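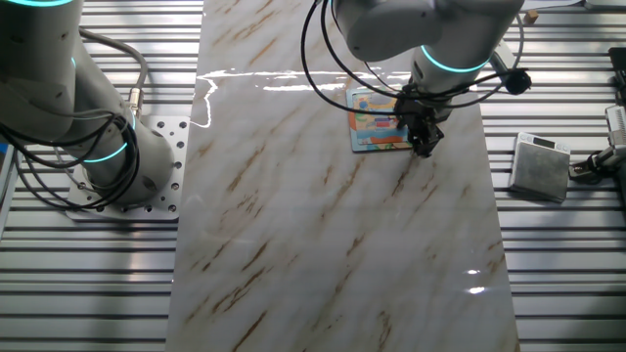

The Counter Question

Every March our mailbag fills up with the same letter. The details move around, but the gist is that somebody has bought a house, or inherited one, or finally gotten fed up with the one they have, and wants to know whether they should put in a marble kitchen counter. They already know the answer they want. They have usually picked out the faucet.

We live with a slab of the stuff ourselves, here in the back half of a narrow house on the Osman side of Firnden, and have done so for 10 years. That doesn't make us experts. It makes us people who own a lot of coasters.

The trouble with marble is lemons. Also vinegar, wine, tomato sauce, most salad dressings and that fizzy water everyone drinks now. Anything sour takes the shine off a polished surface and leaves a dull patch in the exact shape of whatever you put down. Ours has a ring from a jar of pickles, set down for the length of one phone call. Sealing doesn't help with this, whatever the man at the showroom says. Sealer slows down stains, meaning color that soaks in. The dull patches are etching, where the acid has eaten a little of the stone, and you can seal until your elbows give out and the pickle jar will still win.

There are two camps on what to do about it. The first camp wipes. You will know them by the cloth over the shoulder and the way they hover near guests with limes. The second camp gives up early and calls the marks patina. We started in the first and were dragged into the second somewhere in our third summer, after a party at which a bowl of ceviche was served by people who should have known better, namely us.

If you think you belong to the second camp, ask for a honed finish. Honed stone is matte to begin with, so a dull patch has less to stand out against. It does show oil more, and you will have fingerprints around the stove, but fingerprints come off. Polished looks wonderful in the showroom under those little spotlights. It will look wonderful at home too, until brunch.

Then there are the lookalikes, and here I have changed my mind. I used to be a snob about them. A neighbor put in one of the printed porcelain ones, a pattern called Motano, and for a good year I went over there and said it was very nice in the voice you use for somebody's haircut. The veins go only skin deep, so you can see the trick at the edges unless the fabricator has mitered the corners properly. Hers did. I have watched her cut a grapefruit straight onto it and walk off to answer the door. I have stopped using the voice.

Laminate deserves a kind word as well. The newer patterns are a long way from the speckled beige of our childhoods, it costs a fraction of anything else in this letter, and it goes home in the back of a borrowed van. It hates a hot pan, and water will find an open seam around the sink and swell whatever is underneath. But if you are going to tear the kitchen out properly in a few years, or think you might move, I would put laminate in and spend the difference on a decent range hood. You will not regret the hood.

A few things to do before you sign anything.

Get a sample and take it home. A real one, at least as big as a dinner plate, not the domino they hand out at the counter. Put lemon juice on it overnight, and red wine, and mustard, and turmeric if you cook with it. Leave it next to the stove for a week. If at the end of that you still like looking at it, you have your answer, and it cost you a lemon.

For real stone, go and see the actual slab. Veining is not something you can order from a catalog. We drove 40 miles to the yard at Drodititz to look at ours and it bore almost no relation to the photo, which had promised a soft gray whisper. What they rolled out looked more like a road map. We loved it, as it happens, but I would not have enjoyed meeting it for the first time in our own kitchen with two men holding it up and waiting for me to say something.

Ask where the seams go. Most slabs are not as long as people's ambitions, and an L-shaped counter will have a join in it somewhere. Get it drawn on the plan. The default place seems to be right beside the sink, where you will look at it every day of your life.

Ask about the sink cutout while you're at it, and whether you get to keep the piece that comes out. Ours became a pastry board. It weighs nearly 10 pounds more than any pastry board ought to, lives on the bottom shelf, and comes out for pie crust and not much else. This is the one job marble does better than everything else: it stays cool, and the butter behaves. I have sometimes thought we could have bought the board and skipped the counter.

Day-to-day care is dull and cheap. Dish soap, warm water, a soft cloth, dry it off afterward. Keep away from vinegar sprays, however natural the bottle says they are, and from anything gritty. To find out whether the sealer is still doing its job, leave a spoonful of water on the stone for 10 minutes. If it leaves a dark spot, it's time to reseal. Let the stone dry out before you do it, and wipe off the extra before it sets, or you'll be buffing out a haze until dinner and then eating dinner standing up in the hall.

As for the pickle ring, we did look into having it polished out. The quote was more than the dishwasher. The toaster lives on top of it now.

Next month: grout, and whether it was ever white. Send your questions in the usual way, and please say how big the kitchen is. "Normal" is not a measurement.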